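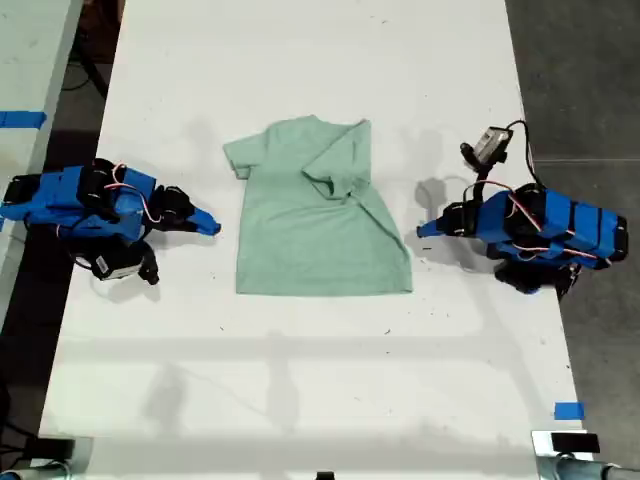 Dois braços, uma camiseta e uma oficina compartilhada: a Traritz abre o projeto Kurora

Campos, fevereiro

Oi, gente! Escrevo em nome da Traritz, a oficina compartilhada de Campos, para contar que o Kurora vai ser aberto ao público. É o nosso projeto de dobrar roupa com dois braços robóticos azuis, feitos de peças impressas em 3D e servomotores pretos, um de cada lado de uma mesa branca.

Começamos pela camiseta porque parecia fácil (pois é...). Uma camiseta verde-menta já ocupa um braço de cada lado: um aponta para a manga esquerda, o outro para o lado direito, que fica dobrado para dentro. Eu achava que o difícil seria programar, mas passei muito mais noites brigando com ruga de tecido do que com código!

Cada braço leva uma câmera pequena perto da garra, e os cabos vermelhos e brancos correm por cima da estrutura. Já mudei esse caminho dos fios mais vezes do que gostaria de admitir. Até agora registramos 2929 tentativas de dobra, entre as boas, as tortas e as que viraram bolinho de pano. O material gasto nos dois braços, contando as peças que saíram ruins da impressora, ficou em quase 3686 reais.

O que vamos liberar: os arquivos para impressão, a lista de compras, o código e as 800 tentativas que já revisamos. O restante sai conforme a gente for conferindo, e isso é trabalho de formiguinha, feito depois do expediente. A página do projeto fica no Cukudgate, nosso repositório, e quem quiser adaptar os braços para outra tarefa pode ficar à vontade.

Também vamos fazer noites abertas na oficina, a partir das 19h, com entrada gratuita. Pode trazer camiseta de casa, de preferência lisa e sem botão (camisa social ainda é um sonho distante por aqui!). Imprensa e escolas podem combinar visita pelo formulário na página do Kurora.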